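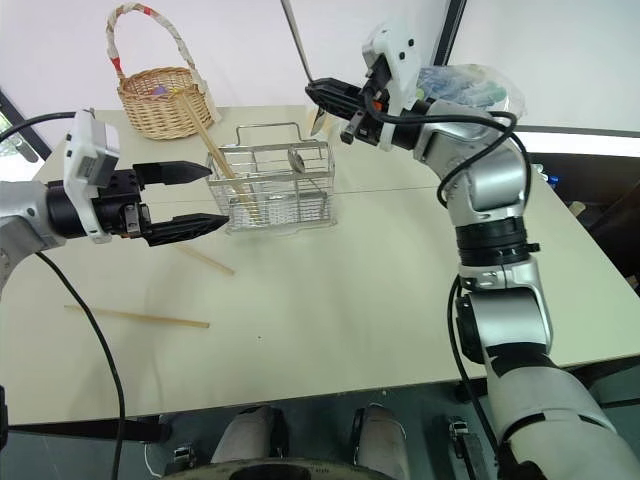

Triswood, July

Section 3. Tabletop sorting with the Horetti two-arm kit

This section replaces the quick-start card that ships in the box. The card promises a working utensil routine "straight away." Allow an afternoon.

3.1 Before you power up

1. Confirm the controller firmware reads 2769 or later. The sales page says any version will do. It won't: older builds drop the wrist camera feed.

2. Route both arm cables clear of the elbows. Move each arm by hand through its full reach and watch for snags.

CAUTION: Keep hands off the table while the arms are enabled. The soft-stop setting is no substitute for the red button.

3.2 Setting the grip

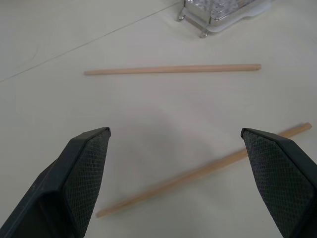

Grip width is where most of the advertised accuracy goes missing. Horetti's default of 155 suits a mug handle and not much else. For thin round stock, such as the two wooden sticks on the tabletop, go lower in small steps and test each one. Textured pads help, but don't count on them to fix a bad approach angle.

3. Open Rerell, the bundled teaching software, and load the profile named Sin.

4. Save your own copy before editing. Updates overwrite the original without asking.

5. Teach the spoon first, then the chopsticks. If you see error 3171, the wrist has hit its limit. Back off and re-teach the approach.

NOTE: "Learns from one demonstration" is the vendor's wording. Dehua Meng, who checked these steps, would not sign off on that claim.

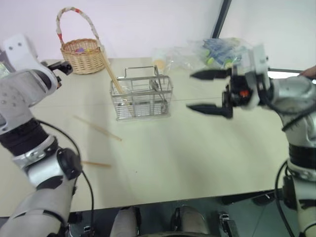 6. Run the routine at the slowest speed with the rack in its taught position. Move the rack only after you have a clean run, and expect to teach again when you do.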